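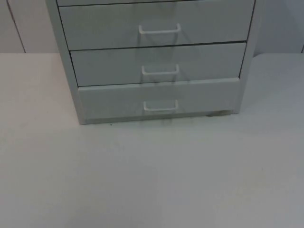

The drawer cabinet on the bench, both arms out of view.

Progress report to the Dimberg Fund
Project: Wumier (two-armed handling of household furniture)
Prepared by Nanami Sugawara, Sarnby workshop
Jun 27, 2021

Summary

We've had a really good half-year. When I last wrote, in November, the arms could open a drawer if everything was just as it had been during teaching, and they made a mess of it if anything had shifted. We've since found a fairly simple change to the method that makes a large difference, and we've tested it properly against the old version. Out of 60 test runs with each, the old version failed 21 times and the new one failed nine times. I was hoping for an improvement and I wasn't expecting that much of one!

The rest of this report covers what we changed, how we tested it, what still goes wrong, and what we'd like to do with the remaining time on the grant.

What we changed

You may remember that we teach the arms by guiding them. A person moves a pair of handheld controls, the two arms follow, and everything is recorded: where the joints are, how hard the fingers are squeezing, and what the cameras see. A learning program then studies the recordings and tries to produce the same sort of movement by itself. We now have 1,813 of these recordings, all with the same cabinet, and they make up the bulk of what your money has paid for so far.

The old program looked only at the current view from the cameras. It had no memory of what the cabinet looked like a few moments earlier. That sounds fine until you think about what happens when an arm reaches for a handle, because the arm gets in the way. By the time the fingers are close enough for the last small adjustment, the arm itself is covering the very thing the program most needs to see. We watched run after run where the reach was lovely right up to the last stretch and then drifted off to one side, with the fingers closing on air or scraping along the drawer front.

The new version takes a still view of the cabinet before either arm has come into sight, and keeps it. We call it the clear view. For the whole of the run the program gets the clear view alongside the live one, so it can always refer back to the uncovered cabinet, handles and all. The fixed camera doesn't move during a run, and the cabinet usually doesn't either, so a handle that was in one place in the clear view is very likely still there while the arm is hiding it.

The idea came out of the Kandasamy method, which we'd been reading about for a different reason altogether (we wanted to use it for sorting recordings). It compares each moment of a task with a chosen starting moment. We stripped it down a great deal and kept only the comparison with the start. The part we left out was slow, and once it was gone the program ran quickly enough to use live.

Getting it to work took longer than it should have. Our first attempt simply stacked the two views together and hoped. The program mostly ignored the clear view, and I can see why: during teaching, the live view and the clear view are nearly identical for the first part of every recording, so there was little to gain from looking at both. What cured it was hiding patches of the live view during learning. Random blocks were blanked out, more of them near the end of the reach, and the program was forced to look at the clear view to fill in what it was missing. After that it picked the habit up very fast.

How we tested it

We kept the test plain. One cabinet, one bench, the same lighting throughout, and the same teaching recordings for both versions, so that the only thing that differed was the method. For each run the arms were told which drawer to open. A run passed if the drawer was pulled out past a mark we'd set beforehand and the cabinet was still standing square on the bench afterwards. Anything else was a failure, including runs where the drawer did open but the whole cabinet was dragged forward with it.

Between runs we nudged the cabinet a little, sometimes turning it slightly and sometimes sliding it, following a list of positions drawn up in advance. Both versions got the same list. I'd asked for this particularly, as our earlier testing had been a bit too friendly: we tended to put the cabinet back where it had always been, and the results looked better than they deserved.

The second arm's job is to steady the cabinet while the first one pulls. In the old version it often arrived late. We hadn't set out to improve that at all, but with the clear view it gets to its place sooner and stays there, and several of the drag-forward failures went away as a result. It's a very pleasing thing to watch. The steadying arm comes in, settles, and then the other starts its pull, and it all looks much more like two hands belonging to the same person.

What still goes wrong

I've gone through all of the remaining failures with the recordings side by side. They fall into two kinds.

The first kind is to do with shine. The drawer fronts have a slight gloss and the handles are bright white, and in certain positions you get faint grey shapes on the fronts that look like doubles of the handles. A person doesn't give them a second thought. The program sometimes does, and because the clear view is held for the whole run, a faint shape in the clear view stays there the whole way through too. So our improvement has a weak spot built into it. In the old version a false shape would at least change as the arm moved across the light; in the new one it's frozen. We tried wiping the fronts down and we tried shifting a lamp, and both helped a bit, but I don't want to solve this with housekeeping. Homes have shiny furniture in them and the method ought to cope.

The second kind happens when the cabinet moves during a run. If the fingers catch the edge of a handle and push the cabinet back, the clear view is out of date from then on. The program carries on trusting it and reaches for where the handle used to be. These failures are rarer, and they look sillier.

There's a smaller worry as well, which didn't cause a failure but might. The handles sit at different heights on the different drawers, and the bottom drawer is deeper than the ones above it. The program clearly finds the bottom one harder, and takes longer over its approach. I suspect we simply have fewer good recordings of it, as it's an awkward reach for the person at the controls and people naturally favour the upper ones. We'll even that out.

Changes from the plan

The original plan had us moving on to cupboard doors by now. We haven't started on doors. When the clear view began to look promising I decided to stay with drawers until we had a fair comparison, and I'd make the same choice again. The delay has cost us little, as the bench, the cameras and the recording software will all carry straight over to doors with no changes that I know of.

Spending is in line with the budget sheet sent separately. The one item I'd draw your attention to is finger pads, which we've been getting through faster than I allowed for. The wire-type pulls wear a groove in them. We've switched to a tougher rubber and so far it's holding up well.

Sharing the work

We've written up the comparison and will send it out for review shortly; you'll have a copy before it goes. The recordings are being tidied so that other groups can use them. This is slower work than it sounds. Every recording needs a label for which drawer was opened and whether the attempt was a clean one, and early on we weren't consistent about how we wrote that down. Almost all of the early batch has now been relabelled, and reading through it has been useful in its own right, because you start to notice how differently people go about the same small job. One of our teachers always hooks the handle from beneath. Another pinches it from the front. The program learned both ways and will sometimes hover between them, and I'd love to look into that if there's time.

Next steps

The first job is to let the clear view be refreshed. If both arms happen to be out of the way partway through a run, there's no reason not to take a new one, and when the cabinet has plainly shifted the program should pull back, look again and start over. We have a rough version of this working in simulation and it'll go on to the real arms next.

Alongside that we'll record a short set with the lighting changed on purpose, so that the faint shapes on the drawer fronts come and go while the handles stay put. My hope is that the program will learn to tell the two apart from that alone. If it doesn't, we can take a pair of clear views from slightly different angles, though I'd like to keep to a single one for as long as possible since it's so cheap to do.

After those come the extra bottom-drawer recordings, and then doors.

You'd be very welcome at Sarnby if anyone from the Fund would like to see the arms at work. The videos give a fair idea, but I think the steadying arm is much better seen in the room, and we can set up a run with either version so you can compare them for yourselves. Let me know which dates would suit and I'll make sure the bench is free.

Nanami Sugawara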